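Capsule coffee machine

A capsule coffee machine is a small household appliance that brews a single serving of coffee from a sealed, pre-filled container. The container, called a capsule or pod, holds ground coffee. Hot water is forced through it under pressure and the finished drink runs into a cup placed under the outlet. Machines of this type are used in homes, offices, hotel rooms and waiting areas.

Construction

Most models have a narrow plastic housing with the pump and heater inside. The main outer parts are the water tank, the lid or lever, the capsule slot, the brew head and the drip tray. The tank lifts off for filling and is usually clear so that the water level can be checked. It may sit behind the housing or at one end of it. The drip tray has a perforated plate on top and a basin underneath, and on many machines it can be lowered or removed to make room for a taller glass.

The capsule slot is opened by raising the lever. Closing the lever pierces the capsule and seals the chamber. On machines with a used-capsule bin, raising the lever again drops the spent capsule into the bin. Cheaper models have no bin, and the capsule is lifted out by hand.

Capsules

Capsules are made of aluminum, plastic or plant-based material. Sizes are not interchangeable — a capsule made for one system will often not fit the chamber of another. The Skolon system, for instance, takes a wide, shallow capsule, while Rovow machines take a narrow one with a rim. Color is commonly used to mark the blend or strength, but there is no shared color code between makers.

Accessories

Capsules are sold in sleeves or boxes and are often moved to a holder once opened. Common types are drawers that fit under the machine, rotating towers, and open wire stands. The Dolholm 302 is a drawer; the Cloutier 500 is a wire stand. Small trays are used to carry cups or to keep spoons and sugar together.
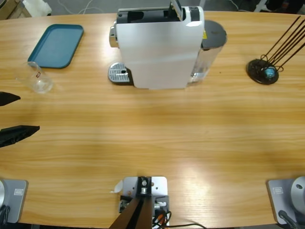 Vol. 5, p. 807

A white capsule machine with its lid lever raised, standing on a wooden table. The clear water tank has a dark gray lid. A blue capsule rests in the black wire stand, and a teal tray and a small glass cup are also on the table.

Care

The drip tray and bin are emptied and rinsed by hand. Water left in the tank is normally thrown out at the end of the day. Limescale builds up in the heater over time and is removed with a descaling solution, run through the machine with no capsule in the chamber and followed by at least one full tank of clean water.

See also: Coffee pod; Drip coffee maker; Espresso machine; Limescale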